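Workshop notebook, Dinport
30 May 2020

Back on the walnut ink today, after leaving it alone for far longer than I meant to. The husks are the ones we gathered in October and dried on the racks at Wullis, and they've kept very well, only a little musty when I opened the sack. I weighed out 140 g, broke them up by hand (gloves this time, I had brown thumbs for a fortnight after the last lot) and put them to soak in rainwater overnight before simmering.

Three hours on the low ring gave a good dark liquor, which I strained twice through the old muslin. It came to 197 ml, a bit less than I'd hoped, so next time I'd keep the lid on for the first hour. The smell is lovely, by the way, like a wet wood after the leaves have come down.
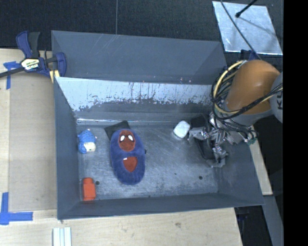 Gum arabic went in while the liquor was still warm, 33 drops of the strong solution, stirring slowly so as not to raise a froth. I tried it on the Vavlow paper first and it feathered badly along the grain, much as the oak gall did. On the Afridi sheets it sat up beautifully – a warm brown with a slight reddish edge where the nib turns.

I've put one clove in each of the 3 bottles to keep the mould off. If anyone wants to try some, please take the bottle at the front and write down which nib you used. Still to do: a strip for the south window, half covered with card, and more muslin.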